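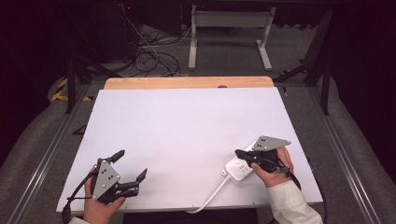
Right gripper on the power strip, left one open. White board on the table.

Ticket 1489 - hand gripper pair, right side slow to open
Opened by: Kári Ragnarsson
Station: Clekeck

Hi again! So the right gripper is being a pain. It closes fine, but when I let go it hangs for a moment before the jaws open, and the log throws code 266 every time. The left one is happy as can be.

What I've tried so far:
Swapped the two cables over at the box end - the fault stayed with the right gripper, so I'm leaving the cables alone.
Checked the screws on the back plate. All snug.
Ran the zero routine from the Ulolska menu, jaws fully open. Closed reading came back as 405, same as the left.
Blew out the finger slides and wiped them down. A bit better (maybe?), but 266 came back after lunch.

My bet is the return spring. Ketilsson sent us a spare set in September and I can't find it anywhere - does anyone at Clinov have it? I'll keep going on the power strip job until I hear back.

Status: waiting on part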